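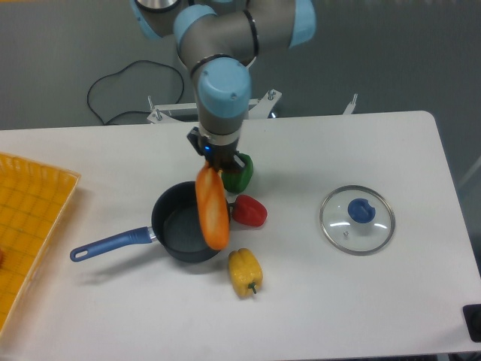 *Orange pepper over the saucepan, green and red on the table.*

10 October 2023

Long day with the regional employment model, so I'm writing this down before I forget which version of what I ran. Coffee was good, at least, and Magdalini brought walnut cake, for which I am still grateful.

Where we were: the question for the Pletia chapter is whether the growth in the export figures shows up in people's paychecks, or whether most of it passes through the books of a few large foreign-owned firms and leaves again as profit. Ghazal has been saying for weeks that we should stop leaning so heavily on output per head, and after this morning I'm inclined to agree with her. I reran the baseline with household disposable income in its place and the curve is a good deal flatter. Still rising, mind you! But it looks like a much more ordinary place once you do that.

Dropped 2 firms from the sample (Fistero and Gukport). Both moved their headquarters partway through the period, and their whole balance sheets landed in the regional accounts in one go. Leaving them in makes the middle years look like a miracle. I've kept a copy of the run with them included, in the folder marked "full", so please don't overwrite it — Davoud, I am looking at you, with affection.

The survey side is slower. We have 50 employer responses coded, and Sepehr found that 10 of them had answered the hiring question for the whole group and not for the local site. He's writing back to them one by one, very politely, bless him. Until those come in, treat the hiring table as a draft and don't quote it anywhere.

Talked for a long while with Shahla about unemployment. The rate has come down nicely, but she thinks part of the fall is younger people leaving for the coast, and she may well be right. The migration series we've got is annual and stops early. She's asking at Shojaei whether they'll share the lease data from their rental offices, which would be a rough stand-in but better than guessing. I had hoped to use school enrollment for the same thing, and I may still try it on the side, though the district boundaries were redrawn and matching them up is a miserable job.

To do:

- rerun wages with the new deflator (the old one is still sitting in the script, my fault)
- label the axes properly on the income chart
- send Ghazal the flat curve and the steep curve on one page
- ask Davoud about the missing construction numbers
- draft of the chapter to everyone in December, earlier if the survey replies come back

Left the wage run going on the back machine. Please let it finish.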